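Filed under: Health claims, Reading the small print | 5 comments

June 8, 2019

I have been meaning to write about the migraine headband since February, when a cousin sent me the link with three exclamation points. It's called the Ketisero. You wear it across the forehead for 10 minutes a day and it is supposed to cut down the number of attacks you get. The page says 83 percent of users "felt a difference." A difference in what? Felt when? I've had migraines since high school and I feel a difference every time the weather changes.

So I went looking for the study. There is one, sort of. It's a PDF put out by Plostwood, the company that sells the thing, and it runs to 9 pages, most of them pictures of people smiling at windows. The participants were customers who had already bought the headband and agreed to fill in a survey. People who mailed it back for a refund were not in the survey. I had to read that sentence twice, and it was in the smallest type in the whole file.

No comparison group either. That matters a lot with migraine, more than with a broken arm, say. Attacks bunch up and then thin out on their own. Most of us go hunting for a new treatment right after a terrible stretch, and the next month is nearly always better whatever we do. I once gave full credit to a brand of pillow.

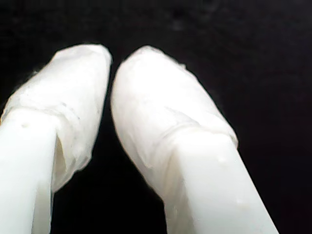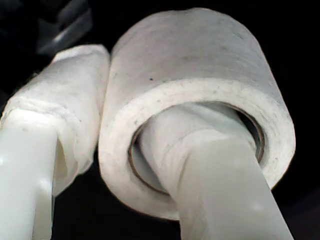
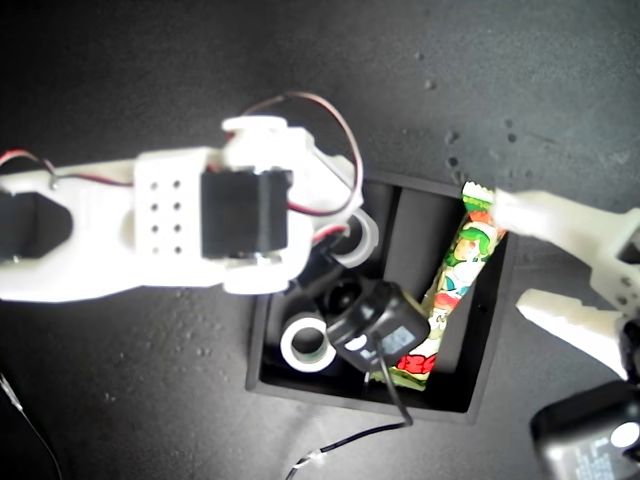
The other thing that bothers me is the diary. Users were asked at the end to remember how many headache days they'd had before they started. I can't tell you how many I had last month without looking it up, and I keep a chart on the fridge. Ask me after I've spent that kind of money and I'm going to remember the old days as pretty bad.

A reader wrote in to say her clinic in Clekcombe keeps one of these in the waiting room, so it must be legit. Maybe. Clinics also keep magazines in the waiting room. I'd want to know whether the neurologist there recommends it or whether a sales rep left it on the counter.

I should say that nerve stimulation for migraine is a real area of research, and I'm not waving all of it away. Some devices have been put up against sham versions, where half the people wear a dud and don't know it. That's what I'd like to see from Plostwood. I emailed and asked if a sham trial was planned. I got back a coupon code.

There's also a cheaper one called Ko, which looks to me like the same idea with a different strap. Same kind of wording on the box, no PDF at all. Two of you asked if I'd try it and report back. I won't, and a report from me wouldn't be worth much anyway, for all the reasons above.

For now I'm staying with what my doctor and I worked out, plus the fridge chart. If anyone finds a proper trial of either headband, send it over and I'll read it.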